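Wanted: people who doubt their smart meter

Energy apps promise to cut your bill by showing you what each appliance uses. We've read a good many of those promises and aren't convinced. Before anyone spends more money on them, we'd like to watch what happens in ordinary homes. 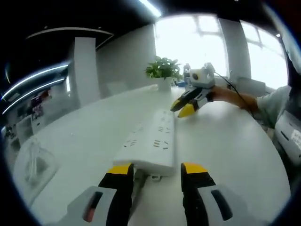

Household Energy Group, Hesteser

We need 60 households in the Salinas area for a study running until September. You'll get a free plug-in monitor and the Dridon app. Half of you will be asked to ignore the app completely — we suspect it will make little difference, but we could be wrong.

You must pay your own electricity bill and have lived at your address for a year. Solar panels rule you out, sorry.

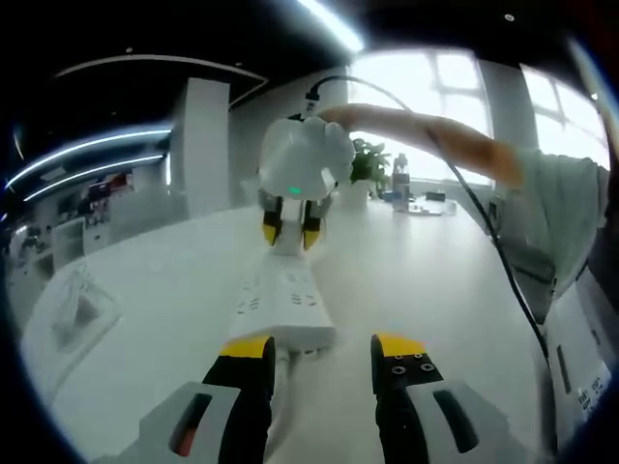
You'll send us a meter reading once a month and fill in two short forms. We pay £100 at the end, and nothing if you drop out before the halfway point. We won't promise you savings. An earlier trial, Bisska, did, and its write-up is very quiet on how they were measured.

To apply, write to Nicanor Figueroa, Room 353, or ring extension 3905, by the end of November 2024. Please have a recent bill to hand.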